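Section 5: Setting out the fruit and bowl table

This section covers the table display supplied with the Paquette play-shop and home corner range. It assumes that the table has been built as shown in Section 4 and that the feet have been levelled. You will need the fruit pack, the wicker basket, the Idier bowl and a dry cloth. No tools are needed.

CAUTION: The bowl is ceramic and will break if dropped. Set it out last and put it away first. An adult should do both.

Before you start

Clear the tabletop and wipe it with a cloth wrung out in warm water. Dry it straight away. Do not use cream cleaner or scouring pads, which leave dull patches on a pale top. If the table stands under a window, move it back at least 600 mm from the glass. Strong sun will fade the fruit, and the pinks and reds go first.

5.1 Checking the fruit

1. Open the Skoltex bag along the sealed edge. Keep the bag for storage.

2. Take out each piece and look it over under a good light. Small dimples and creases are part of the shaping and are not faults. Open seams, bald patches and loose threads are faults. Put any piece like this to one side and see 5.5.

3. Place the peach on the table by itself. It has a velvety surface that runs from a deeper pink to a pale cream, and it marks more easily than the other pieces. Brush it lightly with a dry hand if the surface looks flattened from packing.
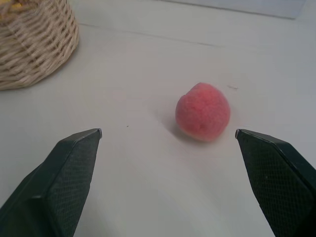

4. Repeat with the remaining pieces. Leave them out of the bag for an hour if they have been in a cold store room.

Note: The fruit is for pretend play only. It must not be mixed with real fruit, even for a photograph or an open day. Juice cannot be fully washed out of the soft pieces.

5.2 Filling the basket

1. Run your hand round the inside of the basket and snip off any sharp ends of cane. Do not pull them, as this can loosen the weave.

2. Stand the basket near a back corner of the table. Check that it does not rock. A basket that has been stored under other items may need to be pressed flat at the base.

3. Put the larger pieces in first. Lay the smaller ones on top, where they can be reached without tipping the basket.

4. Stop when the fruit is level with the rim or a little above it. If pieces roll off when the table is nudged, take two or three out.

The total load in the basket must not go over 400 g. This is well above the weight of one full fruit pack, but not of two packs with the wooden vegetables added.

CAUTION: Do not lift a full basket by the handle. Support it underneath with one hand.

5.3 Placing the bowl

1. Unwrap the bowl over the table and not over the floor. Check the rim for chips by running a fingertip slowly round it. A chipped bowl must not be used.

2. Wipe off any packing dust. The glaze is smooth and shows finger marks, so a final wipe with the dry cloth is worthwhile.

3. Hold the bowl by the rim with both hands and lower it in front of the basket. It may sit close up against the weave, but it should rest flat on the table.

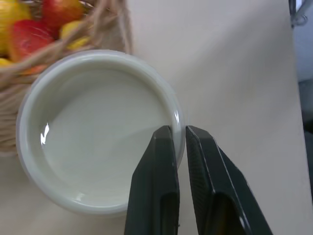 Leave it empty at the start of each session. Children then move the fruit across from the basket themselves, and the display can be put back in the same state afterwards. The inside is shallow, so a few pieces will fill it. If you want a deeper container for a larger group, order the melamine one, part 1105, and put the ceramic bowl away.

5.4 Putting away

1. Empty the bowl, wrap it and return it to its box.

2. Return the fruit to its bag. Squeeze the air out gently and fold the top over twice. Do not use a vacuum bag.

3. Store the basket upright with nothing on top of it. Keep it off concrete floors, where it can pick up damp.

5.5 Cleaning and replacements

Soft fruit: sponge with cool soapy water and dry on a rack away from radiators. Do not machine wash or tumble dry.

Basket: dust with a soft brush. Do not soak.

Bowl: wash by hand.

Replacement pieces can be ordered singly from the Stoltham parts desk. Quote the number on the label of the fruit bag and say which piece you need.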